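The quote from Ruder ran to four pages, and Hodžić had read them all twice by the time the kettle boiled. The arm was one line. Everything after it was the part he distrusted: training, fitting, a service plan, and a thing called readiness support, priced at 405 a month.

"Ready for what?" he said.

The woman from Larport said it would pay for itself by February. She had a chart. Hodžić had seen charts before, when they bought the labeller, and the labeller now held up one end of a shelf. He asked whether he could watch the arm do something, anything, before he signed for it.
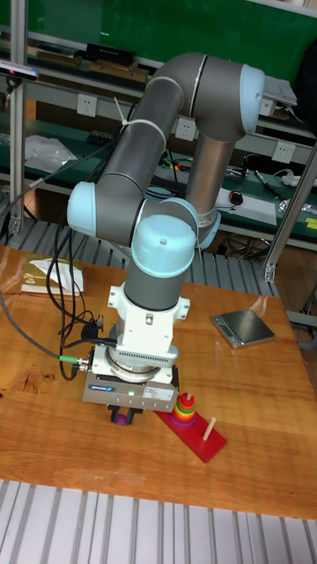
Pejman Mirzaei said a child could stack rings, and a child didn't need a service plan. What he wanted to know was who would come out at six in the morning when it stopped, and whether they would charge up to 40 an hour for the drive.

The woman said response times were on page three. Hodžić turned to page three. Response times were "subject to availability".

"So are we," he said.

He took out a pencil and struck through readiness support, then the service plan, then, after a while, the training. He left the arm. He looked at the total, which was still more than the van had cost, and slid the pages back across the desk without signing them.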